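Skip to content | Home | Student Projects | Archive | Contact

Print this page | E-mail this page

Can a Robot Clear the Counter Yet? Our Term Project Report
by Katalin Bognár and Gus Begay

When we picked this topic in the spring, Gus had just spent a whole weekend cleaning up after his cousin's birthday, and he wanted to know how long he would have to wait before a machine could do it for him. I thought the answer would be easy to find. It took us most of the term, and we are still arguing about it over lunch!

We decided to stay in simulation, in a kitchen program called Firkia, partly because our budget was zero and partly because you can drop a simulated bowl as often as you like and nobody's mother gets upset. The chores we chose were small ones — moving a bowl, putting dessert where it belongs, using a tray the way a person would. We ran 102 trials in all, and we counted a trial as finished only if everything ended up where the instructions said and stayed there for 10 seconds.

Our kitchen has one arm, one stone counter and a handful of things to move. The bowl and the tray gave us the most to think about, and we spent many afternoons watching the arm work near them. 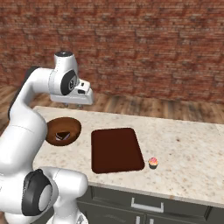
The same kitchen, with the bowl on the tray:
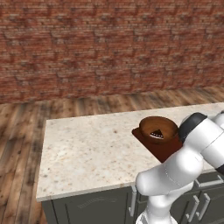 Demetrius Ruiz-Ortega thought we were being too generous with the word "finished," and he told us that a chore is only done when you can leave the room while it happens, and that by his rule we had finished nothing, because one of us was always sitting there with a finger on the reset key. We talked about this for a long time (Gus more loudly than I did) and in the end we put his rule into the report as a second measure.

By our own rule the arm finished 34 trials, or a third of them. By Demetrius's rule we let it run alone for 5 sessions, and in only one of those did it get through the list without needing us. Most of the trouble came from the grip. A bowl has a curved rim, and if the fingers close a little too high the whole thing tips, and then the next step starts from a position the program never expected. People fix that sort of slip without noticing they have done it.

So our answer for Gus is that he should keep his dish towel handy for a while. We would like to try softer fingers next term, and Delphine Szabo has offered to help us write a better recovery step — one that looks at the counter again after a slip before it goes on.

Our thanks to Arlo Dunleavy for lending us his desk and his very patient computer.

3 comments | 12 shares

Print this page | E-mail this page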